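Why Does Popcorn Pop?

Put a handful of small, hard, yellow seeds in a hot pan, pop the lid on and wait. First nothing. Then a ping! Then another, and suddenly the whole pan is rattling like hail on a shed roof. When you lift the lid the seeds have turned into fluffy white clouds you can eat. How brilliant is that?

Popcorn is one of the best bits of kitchen science going, and you only need your eyes, your ears and (at the end) your mouth.

Is it the same as sweetcorn?

Nearly! Both are kinds of maize, which is a giant grass. Sweetcorn is picked while it is young and juicy. Popcorn is left on the plant until it is fully grown and then dried, so it ends up very hard. If you tried to pop the sweetcorn from your freezer you would just get hot sweetcorn, or burnt sweetcorn if you kept going.

In our part of the world you can sow popcorn in May, once the frosts have gone. We grew a kind called Mokau on the sunny side of the garden and it got taller than the fence.

What's inside a kernel?

Each seed is called a kernel, and it has three main parts.

The hull is the shiny outside coat. It is tough and it keeps water in. It's also the bit that gets stuck in your teeth!

The germ is the tiny part that could grow into a new plant.

The endosperm is the big starchy part in the middle. It is food for the baby plant, packed in tight, and tucked away in it is a very small amount of water. You can't see it or feel it, but without it there would be no popcorn at all.

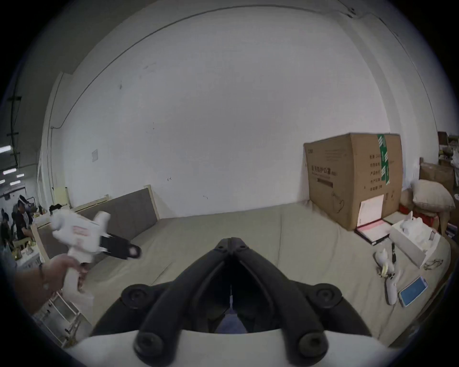 The big bang

As the kernel heats up, the water inside it tries to turn into steam. Steam needs far more room than water does, but the hull won't let it out. So it pushes and pushes, and the pushing is called pressure. Meanwhile the hard starch goes soft and squidgy, a bit like thick jelly.

When the kernel gets hotter than 173 degrees Celsius, the hull can't hold on much longer. Crack! It splits open, the steam rushes out and the soft starch puffs up into foam. The foam cools in a flash and sets, and there's your popcorn, inside out.

Why do some kernels stay hard?

Have a look at the bottom of the bowl. Those stubborn ones are sometimes called old maids. Some have a tiny crack in the hull, so the steam sneaks out slowly and the pressure never builds up. Others have dried out too much. Keep your jar tightly shut and you'll have fewer of them.

Butterflies and mushrooms

Popped corn comes in two shapes. Butterfly popcorn has wings sticking out all over the place and is lovely and light. Mushroom popcorn is round like a ball and doesn't break easily, so it's the one to use if you want to coat it in toffee. Tip some on a plate and see which you've got!

Try it yourself

You will need a grown-up for this, please. Hot oil and steam can both burn.

Put a spoonful of oil and 18 kernels in a big pan with a lid. Ask your grown-up to heat it gently and give it a shake now and then. Listen hard. When the pops slow right down, turn off the heat and wait a little before lifting the lid, pointing it away from your face.

Now count the ones that didn't pop and write the number down. Next time, use kernels that have been left in an open dish for 9 days. Do you think more will pop, or fewer?

Happy popping!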